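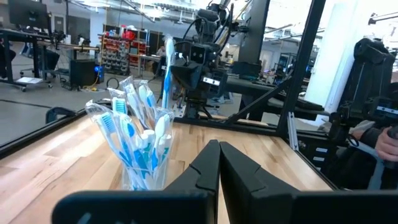

Toothbrushes in a clear plastic cup, still in their wrappers.

The guesthouse in Haresthorpe had 29 rooms, and every guest who forgot a toothbrush was entitled to a new one. It said so on a card by the front desk. I had typed the card myself in my first week.

The brushes came from Hendico. They were white and blue, each sealed in its own bag, and the bags made a noise whenever you touched them. The night clerk before me had kept them in a drawer. I put them in a cup where people could see them.

A woman came down at four in the morning and stood looking at the cup for a long time.

"How much?" she said.

"They're free."

"I have one upstairs," she said. "I just wanted to know."

She had driven up from Campbell to see her father in the hospital. He had gone in with nothing, she said, only his coat and his keys. She had spent the evening in his apartment packing a bag for him and had not been able to decide about the toothbrush. The one in his bathroom was so worn down that she was ashamed to bring it. But it was his, and he might ask for it.

I told her to take a new one and bring both.

She thought about that. Then she asked if I had mouthwash, and I went into the supply room to look.

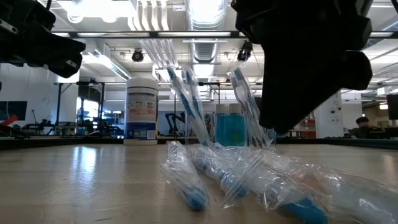 Supplies on the table: wipes, two small blue bottles, and the bagged brushes.

When I came back she had taken all the brushes out of the cup and was going through them one at a time. They were all the same. She knew that, I think. She held each one up to the lamp and set it down again.

"He likes a soft one," she said.

I read the back of a wrapper for her. It said medium. She nodded and put it in her purse anyway, with one of the bottles, and thanked me, and went up in the elevator.

I put the rest back in the cup. In the morning I wrote on the supply sheet: one toothbrush, one mouthwash, room 5. Under that I wrote that next time we should order some soft ones.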